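Writing for the Package
Handout 6: The slide cutter, or how to attach a knife to a box

Notes to go with the second half of the lecture. If you missed the first half, it was mostly me trying to open a bag of rice.

1. Where we left off

Last time we dealt with text that people read in a chair. A manual for a dishwasher, whatever its sins, can assume a person who has set aside a few minutes and is holding nothing else. On-pack instructions can't assume that. The reader is standing at a counter with a chicken going warm, and the thing they're reading is also the thing they're trying to use.

The case for this unit is kitchen wrap: long narrow box, roll inside, and some means of cutting what you pull off. For most of my life the means of cutting was a strip of metal teeth along the edge, which cut the wrap sometimes and me fairly often. The slide cutter is a small blade in a housing that runs along a track. You pull the film across, you run the slider over it, and you get a straight edge and keep your knuckles.

The catch, for a writer, is that some slide cutters come separate from the box and have to be stuck on by the customer. So a product that used to need no instructions at all (everyone knows what teeth do) now needs at least one sentence, and it had better be a good one.

2. The one sentence

Read the English line on this card before going on, and write down what you would physically do. Then compare with your neighbor. In June I tried this on my own household and got two answers and an argument. 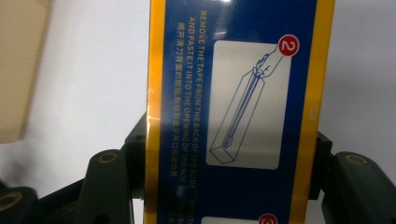 Fig. 1. Instruction card for a stick-on slide cutter, Chinese and English, with line drawing.

The sentence, for those at the back: REMOVE THE TAPE FROM THE BACK OF THE SLIDE AND PASTE IT INTO THE OPENING OF THE BOX.

Start with "it." Grammatically, the tape is a strong candidate. A literal-minded reader peels off the tape and pastes the tape into the box, then stands there holding a slide and wondering what the slide was for. Most of us do not make this mistake, but we avoid it by knowing about stickers, and the sentence gets no credit for that.

Next, "tape." On a self-adhesive part there are usually two layers a person might call tape: the sticky stuff that has to stay, and the backing that has to go. If you take the instruction at its word and get a fingernail under the wrong layer, you have a clean plastic strip with no adhesive on it and a bad mood. "Backing paper" or "protective strip" would settle it. The Chinese uses 胶纸, which in ordinary speech is also tape, so the translator was being faithful. Faithfulness is a fine quality and we will discuss its costs in Handout 7.

"Paste" is a verb I associate with wallpaper and kindergarten. It comes up a great deal in translated packaging, because 粘贴 covers sticking, pasting and affixing without fuss, and a dictionary will hand you "paste" first. Use "stick" or "press." Your reader owns no paste.

"Into the opening" is the one that divided my household. The Chinese has 粘贴到盒子开口, and 到 gets the thing to the opening without insisting that it go inside. English "into" does insist. One of us would have put the strip down inside the box with the roll. "Along the edge of the opening" tells you where, and it also tells you that the long side goes with the long side.

3. "Slide"

The noun deserves its own section. The Chinese term is 滑刀, literally sliding knife, which I find admirably frank. "Slide" drops the knife. A reader meeting the word cold might think of a playground, a microscope or one of my lectures. Does it mean the small moving part, or the track it moves on, or the two together? In the notes for this course I say "slide cutter" for the whole assembly, "track" for the long part and "slider" for the part that moves. Pick your words, use the same ones on every surface, and resist the urge to vary them for elegance.

4. The drawing

The line drawing on the card shows a long box in perspective and a hand pinching a slim strip. It carries a lot of the load. Cover the English with your thumb and you may find you understand the job better.

There is still an ambiguity in having one picture serve a sentence with two verbs. Peeling and placing can look very much alike when drawn as fingers and a strip. If the budget will stand two panels, draw two panels.

Note also the direction of the text relative to the reader. Turning a line of type to follow the long side of a card is a perfectly good way to fit it in. It does mean the reader has to turn the card, so keep the drawing and the words agreeing about which way is up.

5. Rewrites

Three from last year's group, names removed at the request of one author.

Peel off the backing strip. Press the slide cutter along the edge of the box opening.

Peel backing. Stick cutter to box edge, sticky side down.

Before first use, please ensure that the adhesive protective layer has been fully removed from the reverse face of the cutting unit prior to its affixation.

The first is fine. The second is shorter and would survive being printed small, though "box edge" leaves you several edges to choose from. The third was submitted by someone who now works in insurance.

6. For next time

(a) Find one stick-on, clip-on or fold-out instruction in your own kitchen. Copy it exactly, capitals and all. Do not improve it as you copy, which is harder than it sounds.

(b) Rewrite it twice: once with no length limit, and once in 10 words.

(c) Give the short version to someone who hasn't seen the product and watch their hands. Don't help. Write down the first thing they do wrong, in their words if they're printable.

(d) In no more than 500 words, say which part of the failure was the sentence, which was the drawing, and which was the object. Blaming the customer is allowed once.

Angus Waaka will take the practical session while I'm away. He has a box of sample packs and would like the scissors returned to it.

Reading: course pack, the chapter on pronouns, up to page 157. The chapter after it is on warning labels and can wait until you've all been issued blades.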